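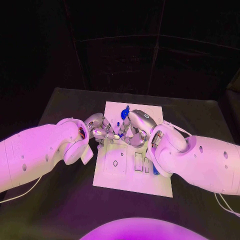
법인 소개

법무법인 플리사리(Plisari)는 형사 변호와 국제 형사공조 사건을 주로 수행하는 법률사무소입니다. 조직범죄, 밀수, 자금세탁 혐의와 관련한 수사 대응에서부터 공판, 상소, 형 집행 이후의 절차에 이르기까지 의뢰인을 대리하고 있습니다.

본 법인은 모회사 격인 파체코(Pacheco) 법률그룹의 형사부에서 출발하여 2018년 9월 28일 독립 법인으로 등록되었습니다. 현재 4개 전문팀을 두고 있으며, 변호사와 전문위원, 사무직원을 합하여 60명이 근무합니다. 설립 이후 수임한 형사 사건은 1,000건이며, 그중 131건은 둘 이상의 국가가 관련된 사건입니다.

대표변호사 오르텐시아 알바라도(Hortensia Alvarado)는 범죄인 인도와 몰수·추징 분야를 담당합니다. 공판팀장 암파로 차베스(Amparo Chávez)는 공동피고인이 다수인 사건의 변론을 총괄하며, 신입 변호사의 법정 실무 교육을 맡고 있습니다.
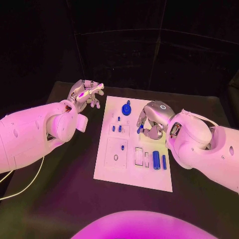 어두운 테이블 위의 흰색 작업 보드와 두 대의 흰색 로봇 팔

업무 원칙

모든 사건에는 책임변호사와 부책임변호사를 지정합니다. 의뢰인은 수임 계약 체결 시 보수 산정 기준과 예상 절차를 서면으로 제공받으며, 기일이 종료될 때마다 경과 보고서를 받습니다. 이해충돌 여부는 상담 접수 단계에서 확인하고, 충돌이 확인된 사건은 수임하지 않습니다.

공익 활동

매년 12월에는 몰덴(Moltden) 지역에서 무료 법률상담을 실시합니다. 상담 대상은 구속 피의자의 가족과 국선변호인 선정을 희망하는 주민이며, 신청은 보킥(Bokik) 분사무소에서 접수합니다.

상담 예약 및 자료 요청은 대표 사무실 민원 창구로 문의하여 주시기 바랍니다.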